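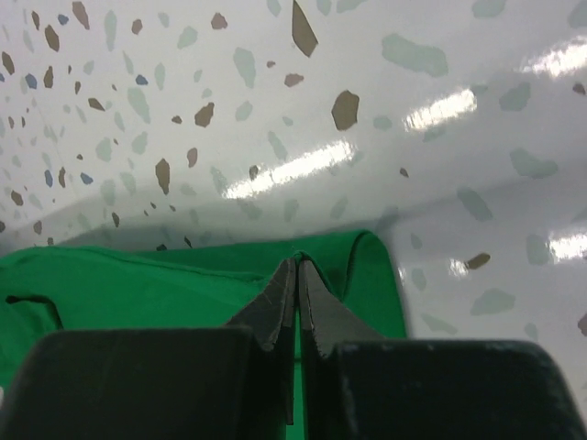
FLUTPORT, January

README Files Issues Changelog Licence

narno-fold-review

Recordings and notes from our trial of the Narno two-arm folding kit, sold by Drarklow, with the optional labelling service from Ngcobo. We are a small textile rental business. We do not build robots, and we took the kit on trial because the brochure said it would fold polo shirts and hand towels "out of the box". We are publishing what we recorded so that anyone else being quoted for one can look at the footage before they sign.

If you came here for a benchmark, this is a poor one. Read the limits section first.

What is in the repository

episodes/ – 374 attempts at folding a single garment, each in its own directory. Each has a wrist view from the left arm, a wrist view from the right arm, a fixed view of the whole table, and the joint log.

labels_vendor/ – the labels as Ngcobo returned them, untouched.

labels_ours/ – our own pass over the same episodes, done by people who fold shirts for a living and who were not shown the vendor labels beforehand.

notes/ – plain text, one file per session. Some are short and bad-tempered. We left them as they were.

tools/ – two scripts, one to line up the three views by timestamp and one to compare the label sets. Neither is pretty. The alignment script falls over if a log is missing its last line, and a few logs are.

Views are stored at 15 frames a second. The kit claims a higher rate and will show one in its own viewer, but the saved files had repeated frames at the higher setting, so we stopped using it.

What we were told it does

According to the Drarklow leaflet, the Narno picks a garment up, flattens it, folds it and puts it to one side. The sales call was more careful. On the call we heard "assisted" several times, and it took us a while to get the word explained. It means a person drives the arms for the awkward parts. The leaflet should say so on the first page and it doesn't say so at all.

What we got

Of the 374 episodes, our folders passed 144 as fit to go on a shelf. The vendor labels are a good deal kinder. The biggest gap is on shirts that end up with straight outside edges and a lump in the middle. Ngcobo marks these "folded". We mark them "redo". A customer opening a parcel would agree with us.

We asked Ngcobo how they define a completed fold. The answer was that the outline has to be within tolerance of a rectangle. By that rule you could sit a sock under the shirt and pass. To be fair to them, they sent the rule promptly and in writing, which is more than we can say for some of the other questions we asked.

The arms themselves are decent. They stay where they are put and they are quiet enough to work next to. Setting up took most of a day, and most of that went on the cables. They run along the outside of each arm and loop out at the elbow, and the ties want checking before each session. Drarklow calls this "serviceable routing". We would call it routing that has been left to the customer.
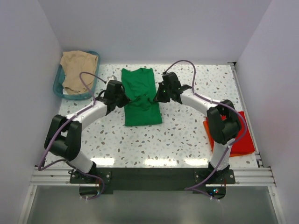
Both grippers at the green shirt, with the folded red-orange cloth on the right and the basket at the back.

Notes on the views

Wrist views. The gripper fingers take up a large part of the picture. When the tips come together over a ridge of cloth you get a good look at the tips and at the top of the ridge, and not much idea of how many layers are underneath. We don't see how anyone could label layers from this view alone, and we have marked that field "unknown" wherever the fixed view doesn't settle it. The vendor file has a number in that field for every episode. Treat it with suspicion.

Fixed view. Much the more useful of the three. It shows the whole garment and both arms, although an elbow can hide part of whatever is lying beneath it. If you are short of disk space, fetch these and leave the rest.

Table surface. Glossy white with a speckled, terrazzo-like pattern. It looks smart in a brochure and it throws bright reflections into the wrist views. We asked if a matt top was available and were told it was "on the roadmap". A dull cloth pinned over the top would probably do, but then the garment drags differently, so we kept to the surface as supplied.

Fingertips. The tips are a wear part. Scuffs and small chips show up plainly in the close views. Whether a rough edge snags fabric is something we would like to know, and we can't tell you from these files. Drarklow has not given us a replacement interval. Ask for one, with a price attached.

Garments

Shirts in plain colours, and some flat cloths. No buttons, no zips, nothing with a print. We would have liked to try fitted sheets, and the kit would certainly have lost. Colour matters to anyone training on this: saturated green on a white table is close to the easiest case there is. If a system does well here and badly on white towels, don't be surprised, and don't let a salesman be surprised on your behalf.

Cost

The trial itself was free apart from carriage. After that the labelling plan is 868 pounds a year, and the arms are quoted separately depending on what else you take. We were unable to get the price of the arms alone in writing. The plan renews by itself unless cancelled, a clause we found in the terms and did not hear on the call.

Against this, one of our folders does a shirt in a few seconds while talking to somebody else. We are not against machines – we have two ironers and would not give them back – but those arrived with a figure for pieces per hour and they meet it. The Narno paperwork contains no such figure.

Limits

One table, one kit, one room. The people driving the arms were learning as they went, and the early sessions are worse for it. We have not tried to separate their mistakes from the machine's, and we doubt it can be done from the logs. A better operator might well raise the pass rate. That is also the supplier's argument, and it would carry more weight if the leaflet had mentioned needing an operator.

Our labels come from people with firm opinions about shirts. Where two of them disagreed we kept both answers and set the "split" flag. Don't average these.

Some sessions stop early. The notes give the reason where anybody wrote it down.

Please don't use the vendor labels as ground truth and cite us for it.

Questions we have put to Drarklow

Pieces per hour, unassisted, for any garment they care to choose. No answer.

Replacement interval for fingertips. "Depends on use."

Whether the recordings are sent anywhere when the labelling plan is switched off. The answer was no. We pulled the network lead for the later sessions anyway and nothing complained.

Whether any customer runs it without a person at the controls. We were offered a visit, then the visit was put off. The offer stands, apparently.

Would we buy it

At present, no. As a way of recording hands-on folding with two arms it is reasonable, and a college or a research group may get good use out of it. As laundry equipment it is some distance from ready, and we would want to see a whole basket done from start to finish, unassisted, with our own stock, before talking about money again.

Known faults in this release

Right and left wrist views are swapped in a handful of the early episodes. The list is in notes/swapped.txt and is probably incomplete.

Garment colour is typed by hand, so expect "red", "orange" and "red-orange" for what may be the same cloth.

Contact: use the Issues page | Text and recordings free to reuse with credit, vendor labels remain © Ngcobo | Back to top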